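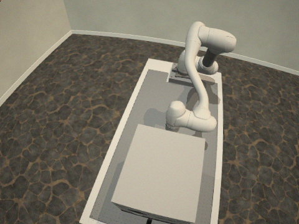
Mesa blanca y alargada, con una caja gris encima.

Buscamos gente que cocine (bien, mal o regular) para el recetario de Narville

Hola a todo el mundo. Soy la que lleva desde el año pasado dando la lata en el mercado con una carpeta debajo del brazo, preguntando a desconocidos cómo hacían las lentejas en su casa. Si me has visto y has cambiado de acera, lo entiendo y te perdono, pero ahora te toca leer esto hasta el final porque necesito gente y la necesito para septiembre.

El proyecto se llama Gruvari y es un recetario doméstico. Vamos reuniendo las recetas que se cocinan de verdad en las casas de Narville, tal y como se cocinan, con sus medidas raras (el vaso de la abuela, la cuchara «de las grandes», el «hasta que huela») y con la historia que traen pegada. Tenemos ya 978 fichas escritas a mano o dictadas por teléfono, y están muy bien, son una maravilla para leer en el sofá, pero hay un problema bastante gordo: la mayoría no las ha cocinado nadie aparte de quien nos las dio. Y una receta que solo le sale a su dueña todavía no es una receta, es un recuerdo con ingredientes.

Así que abrimos la convocatoria de probadores y probadoras. Hay 26 plazas.

Qué tendrías que hacer

Te damos un lote pequeño de fichas y las cocinas en tu casa, con tu fuego y tus cacharros. Sin nosotros mirando. Luego nos cuentas qué ha pasado: si faltaba un ingrediente en la lista, si el horno iba demasiado fuerte, si donde ponía «un poco de harina» echaste un poco y aquello parecía sopa. Todo eso nos vale. Lo que más nos vale, de hecho, son los desastres, así que no los escondas ni nos mandes solo las que te han quedado bonitas.

Las notas se pueden entregar por escrito o en audio. Si prefieres el audio, habla como te salga, que ya lo paso yo a limpio (me encanta hacerlo, tengo horas grabadas de gente discutiendo con una bechamel). Si escribes, no te preocupes por la ortografía ni por el orden. Solo pido que apuntes las cantidades que has usado tú, en gramos si tienes báscula y en lo que puedas si no la tienes.

Además hay 2 encuentros en grupo, uno para repartir las fichas y explicar cómo se rellena la hoja de notas, y otro al final para comparar. Duran unos 75 minutos cada uno y empiezan a las seis y media de la tarde. En el segundo se come, aviso, así que ven con hambre y con un recipiente para llevarte lo que sobre.

A quién buscamos

A casi cualquiera, pero voy a ser un poco más concreta porque la última vez puse «a cualquiera» y se apuntaron sobre todo personas que ya cocinaban de miedo. Encantadoras todas, pero corregían las recetas sobre la marcha sin darse cuenta y luego nos decían que estaba todo clarísimo. ¡Claro que estaba clarísimo, si llevaban media vida haciendo cocidos!

Me vendría de perlas gente que:

- cocina entre semana con prisa y sin ganas
- acaba de irse a vivir por su cuenta y tiene una sartén y poco más
- cocina para personas mayores o para niños que no quieren nada verde
- no come carne, o no come gluten, y puede decirnos qué fichas se adaptan sin sufrir
- ha llegado a Narville desde otro sitio y no conoce los nombres que les damos aquí a las cosas
- cocina muy bien y es capaz de seguir una instrucción tonta al pie de la letra (sé que existís)

No hace falta experiencia ni estudios ni tener una cocina grande. Tampoco hay límite de edad por arriba. Por abajo sí, hay que ser mayor de edad, aunque si tus hijos quieren ayudarte a pelar patatas no me voy a meter.

Si tienes una alergia seria, dímelo en el primer correo. No te deja fuera, simplemente separo las fichas que no te puedo dar y no hay que andar cambiándolas después.

Qué te llevas tú

No es un trabajo con sueldo, lo digo claro para que nadie se haga ilusiones. Es una colaboración. Los ingredientes sí que los pagamos: guarda los tickets, los traes al segundo encuentro y te devolvemos lo gastado. Si un ingrediente es caro o difícil de encontrar (tenemos una ficha con azafrán que da hasta miedo), pregunta antes de comprarlo y vemos si lo ponemos nosotros directamente.

También te llevas un ejemplar del recetario cuando esté impreso, con tu nombre en la página de agradecimientos, a no ser que prefieras no salir. La imprenta es Delent, la de siempre, y me han prometido un papel que aguante las manchas de aceite. Ya veremos, porque pienso ponerlo a prueba.

Y luego está lo otro, que no sé muy bien cómo ponerlo en un anuncio. La gente acaba intercambiando fichas, quedando para hacer croquetas, llamándose para preguntar si la masa tiene que estar tan pegajosa. A mí me cambió bastante la manera de comer. Antes yo era de tostada y a correr — ahora sigo siendo de tostada, pero los domingos de casa de mi madre me los tomo mucho más en serio.

Cómo repartimos las fichas

Esta parte la lleva Yurii Pylypenko, que es bastante más ordenado que yo. Yurii mira lo que has puesto en tu correo, lo que tienes en la cocina y lo que te gusta o no te gusta, y te prepara un lote variado: siempre mete algo de cuchara, algo dulce y alguna cosa que probablemente no harías por tu cuenta. Puedes rechazar una ficha y pedir otra. Lo que no se puede es cambiarlas todas por bizcochos (lo han intentado).

Las fichas originales no salen de la sala. Tú te llevas una copia, en la que puedes escribir, tachar y derramar lo que te haga falta. Cada receta la prueban siempre personas distintas, por separado y sin hablarlo antes, por favor os lo pido, que si no os ponéis de acuerdo y me quedo sin saber dónde estaba el fallo. Después del segundo encuentro ya podéis hablarlo todo lo que queráis.

Los nombres de quienes nos dieron las recetas aparecen en la ficha solo si dieron permiso. Si reconoces la letra de tu tía, disfrútalo, pero no le digas que le sobra sal hasta que hayamos terminado.

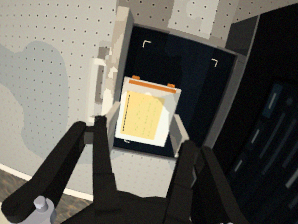
Cómo apuntarse

Mándame un correo contándome tres cosas sin darle muchas vueltas: qué cocinaste la última vez que cocinaste, qué tienes para cocinar (horno, placa, olla rápida, lo que sea) y qué es lo que no te comerías ni en una boda. Con eso me apaño. No hace falta currículum ni carta de motivación, y si me mandas una carta de motivación la leeré con cariño, pero también voy a buscar en ella lo que no te comes.

Si no usas correo, puedes dejar una nota a mi atención en la sala Harasym, en el mostrador de la entrada, con un teléfono donde te pueda llamar. Escribe el número grande y claro, que ya he llamado por error a una ferretería. Suelo llamar a partir de las cinco de la tarde.

Contesto a todo el mundo, aunque sea para decir que el grupo ya está completo. Si te quedas fuera, te apunto en la lista de reserva y, si alguien se cae, te aviso. Suele caerse alguien, así que no descartes entrar más tarde.

Cosas que me preguntan mucho

Sí, te puedes apuntar con tu pareja o con quien compartas piso. Contáis como una sola plaza si cocináis en la misma cocina y entregáis una sola hoja de notas.

Sí, puedes faltar al primer encuentro si te avisa el trabajo a última hora. Te llamo y te lo explico por teléfono. Al segundo procura venir, de verdad, que es donde se decide qué fichas pasan al libro y cuáles hay que volver a probar.

No, no vamos a hacer fotos en tu casa. Si quieres mandar tú una foto del plato, estupendo, y si queda feo mejor todavía.

No, no hay que ser de Narville de toda la vida. Con vivir aquí ahora es suficiente.

Y sí, seguimos recogiendo recetas. Si tienes una que no quieres que se pierda, tráela aunque no te apuntes a probar nada. Me faltan sobre todo platos de verano y cenas de esas que se hacen con las sobras, que a la gente le da vergüenza dármelas y son las que más me apetece leer.

Venga, anímate y escribe. Y si no eres tú, pásaselo a esa amiga que siempre dice que no sabe cocinar.

Gruvari, recetario doméstico de Narville | Contacto: sala Harasym, mostrador de la entrada | Todos los derechos reservados | Volver arriba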